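4.2 Recognition in school clubs

Award schemes in the career clubs of the Cutstead district grew as such things do, by addition. In March the 19 clubs we studied handed out more than 400 certificates to 300 members, a ratio that speaks well of the printer.
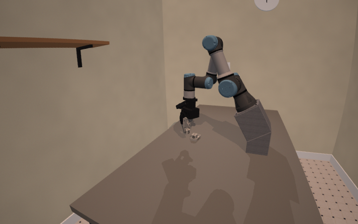
Figure 4. Robot arm on its pedestal, simulated view.

Kazmi's interviews suggest that members rank the banquet meal above the certificate, and the ride home above both.

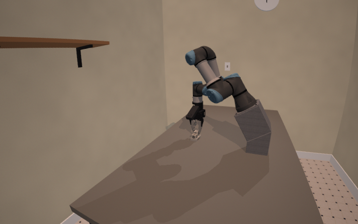
Club advisers mostly defended the practice. Prizes kept attendance up in spring, they told us, when track season takes its share. A category name has to hold still while people argue over it, much as the gray pedestal holds the arm over the table, and "Community Spirit" did not.

We put this to the advisers at Lendby.
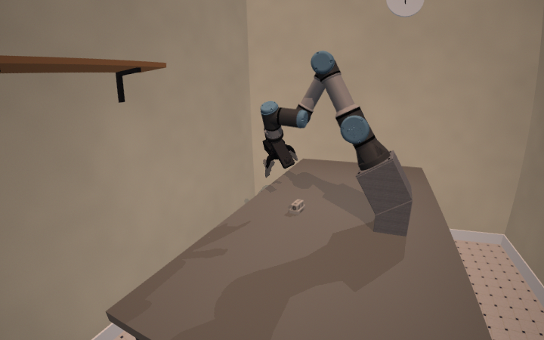
Higuchi replied that a student who gets nothing in May seldom signs up again in the fall, whatever the category is called.

The attendance records neither support nor refute this — two clubs had lost theirs.
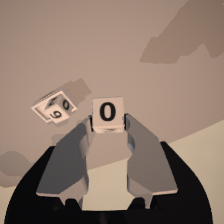 The remaining clubs kept theirs in pencil, and we treat the totals with matching confidence.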